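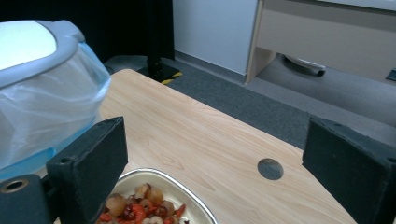 **ABOUT US | Who We Are**

# The Szekeres School of Bookkeeping and Office Practice

The Szekeres School is an independent day and evening school in Florkdale. It offers instruction in bookkeeping, payroll, business writing and general office practice to adults who are entering clerical work or returning to it. The school was established by the Szekeres family as a typing and shorthand bureau above the Ekell department store, and it retains the family name under its present ownership.

## Our Students

Enrollment stands at 230 students across the day and evening divisions. Most are employed while they study. The evening division was opened at the request of local employers and is now the larger of the two. Applicants must be 18 years of age or older and hold a high school diploma or its equivalent. Applicants without a diploma may sit the school's own entrance paper in arithmetic and written English, which is given in May and again before the winter term.

## Programs of Study

The Certificate in Bookkeeping is completed in four terms. Students keep a full set of books by hand during the first term and move to accounting software in the second. The school has kept this order through several revisions of the course, and it remains the subject of regular discussion among the faculty. The third and fourth terms cover payroll, sales tax, bank reconciliation and the preparation of year-end statements.

The Certificate in Office Practice is completed in two terms. It includes business correspondence, records management, telephone work and the taking of minutes. Students enrolled in either certificate may attend lectures in the other without additional charge, subject to the approval of the instructor.

Short courses are offered to employers on request. Recent subjects have included petty cash procedures, filing for medical offices and the writing of collection letters.

## Administration and Faculty

Norbert Murín has served as Director since the school moved to its current building on Plasevcombe Road. He teaches the first-term ledger course. Grigore Ilie is Dean of Studies and is responsible for the curriculum, examinations and the appointment of instructors. All instructors in the bookkeeping program have worked in a business or public office before joining the faculty.

## Library and Study Rooms

The library holds textbooks, tax guides and bound trade journals. Current students may borrow for one term. Graduates keep reading privileges for life. Study rooms may be reserved at the front desk.

## Admissions and Fees

Applications are accepted throughout the year. A deposit of $50 is due upon acceptance and is credited toward first-term tuition. Fees may be paid in full or by the month.

The Admissions Office is open to visitors on Monday evenings until 8 p.m. and at other times by appointment. Requests for transcripts should be made in writing to the Dean of Studies.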